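The Board on the Table

Most of the boards that come into Dilek Bozkurt's workshop have a history with water. A glass left overnight, a plant pot with no saucer, a leaking window above a desk. She has been refinishing table leaves, shelves and desktops in Oltholm for years, and she says the damage is usually smaller than the owner thinks.

"People call and tell me the table is ruined," she says. "Then I see it and one corner is gray."

The workshop takes up the ground floor of a former print shop. There is a long bench under the windows, a rack for clamps and a back room where finishes cure with the door shut. Bozkurt works with one partner, Erhan Yalçınkaya, who handles repairs to joints and edges while she does the surfaces. They finish about 200 pieces a year. Dining tables make up the largest share, followed by shelves.

Pale woods are what customers want now, and they are the hardest to keep looking right. Maple, ash and birch show every mark. A dark walnut top can take a coffee ring and hide it for years. A light board with a smooth finish shows it the same afternoon.

The first thing Bozkurt does with a pale board is look at it under strong light. She tilts it, or walks around it, until the glare moves across the surface. Grain that looked even under a ceiling lamp can fade out completely in one spot and come up gray or pink in another. Small dark marks are easier to judge this way, too. Some are flecks in the wood and belong there. Others are scratches with dirt in them, and those can be cleaned out.
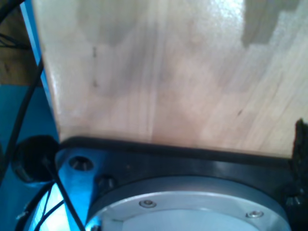 Photo: Remo Aebischer

Darker patches take longer. A change in color may be a shadow from a shelf or window frame, so she moves the board before deciding anything. If the patch stays where it was, she wipes it with a damp cloth, lets it dry and checks again. A stain that sits in the finish will often lift with mineral spirits or a light rub with fine steel wool. A stain in the wood itself means taking the finish off.

For that she starts with a card scraper, working along the grain, and keeps the sander for later. Veneered tops get no power sanding at all. "You have less wood there than you think," she says. Gray water marks on bare wood are treated with oxalic acid, mixed in warm water and brushed over the whole face – never just the spot, which would leave a pale island in the middle of the board. Then it is rinsed, dried overnight and sanded by hand.

Yalçınkaya's part is the edge. A clean, straight edge catches light along its whole length, and a dent there can be seen from across a room. He raises small dents with a wet cloth and a household iron, a method he learned from Tuncay Yüksel, a cabinetmaker he worked under for 2 winters. Deeper ones get a patch cut from scrap of the same species.

The finish is where opinions differ. Bozkurt likes a water-based satin on light wood because it stays clear. Jui-lin Pan, who sells finishes and hand tools at Magagula, a supply store across the river, prefers hardwax oil for anything people eat on. It yellows a little, she says, but an owner can fix a scratch at home without calling anybody.

Neither of them recommends high gloss for a kitchen table. Every fingerprint shows, and so does every pass of a dirty dishcloth.

For owners who want to leave well enough alone, the advice from the shop is short. Wipe spills when they happen. Use a barely damp cloth and dry the board afterward. Skip the silicone polish, which makes later refinishing much harder. Turn a loose table leaf over once in a while in storage, and keep it flat and away from the furnace. In February, when the heating has been running for months, the shop sees more cupped boards than at any other time of year.

Bozkurt keeps a few test boards by the door with different finishes on them, and customers are welcome to scratch them with their keys.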